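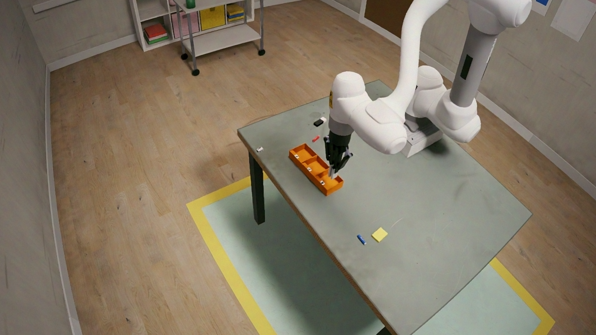

Tray task in sim, single arm, fingertips in the front compartment.

Thread: Does sim ranking survive a change of embodiment?

mikis_fork
Posting numbers before the Friday call so people can pick at them. Setup is the Edet tray task: orange divided tray, small clutter objects on the surface, sort into compartments. 400 sim episodes per policy, four policies, same seeds. Success means object at rest inside the correct compartment at timeout. No partial credit.

Claim: the order of the four policies on the single arm predicts their order on the two-arm paddle setup. Rank correlation is 0.8. Garba Ojo's earlier sweep at Dolitz got the same order with 160 episodes, so I don't think it's seed luck.

tolerance_stack
With four policies, 0.8 is one adjacent swap. You could get that or better by chance 4 times out of 24. I would not put it in a report without more policies.

mikis_fork
Agreed on the p-value. The swap is between the two middle policies, and they are close on both setups. I'd call that a tie.

egough
Emlyn Gough here, I wrote the paddle controller. I disagree with treating these as the same task. A two-finger gripper can go into a compartment from above. Flat paddles have to pinch an object between them, carry it over the wall and release. The failure modes barely overlap. If the rankings agree, my first guess is that both are measuring the perception stack and contact has little to do with it.
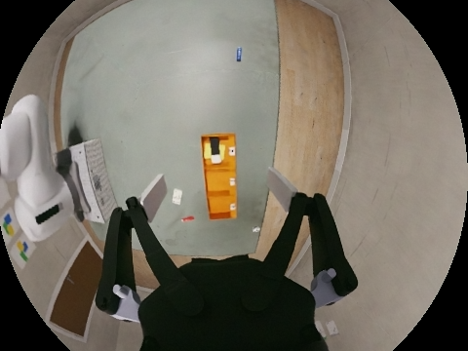

Paddle setup, overhead wide-angle view. Tray runs lengthwise away from the torso.

egough
Look at the viewpoint as well. The mat edges are strongly curved in this view. Did the policies get this raw or rectified?

mikis_fork
Raw for all four. Rectified was worse on the two I tried, but those had no fine-tuning on rectified frames, so ignore that.

hultivo_user
Can you split failures by stage? We do approach, contact, transfer, release in the Hultivo logger. If Emlyn is right, most of the variance between policies should be in approach.

mikis_fork
Ran it on the paddle logs. 489 failures over all four policies. 300 never reached contact. The rest are transfer and release, mostly release.

tolerance_stack
So 61 percent fail before touching anything. That supports Emlyn. You are ranking detectors.

mikis_fork
Partly. Approach failure also includes arm collision and joint limit stops. I have not separated those from wrong-target.

egough
Then separate them. Also run one condition with ground truth object poses fed in. If the order holds with perception removed, I'll drop the objection.

hultivo_user
Seconding the ground truth run. Keep the clutter layout fixed between the two conditions or it tells you nothing.

mikis_fork
Queued, same seeds, same layouts. I'll also add the two older checkpoints so we have six policies. They use the old action scaling and need a wrapper, so those rows come later.

tolerance_stack
Six is still thin. Post the per-seed table too, please, and leave the means out of the plot until the intervals are on it.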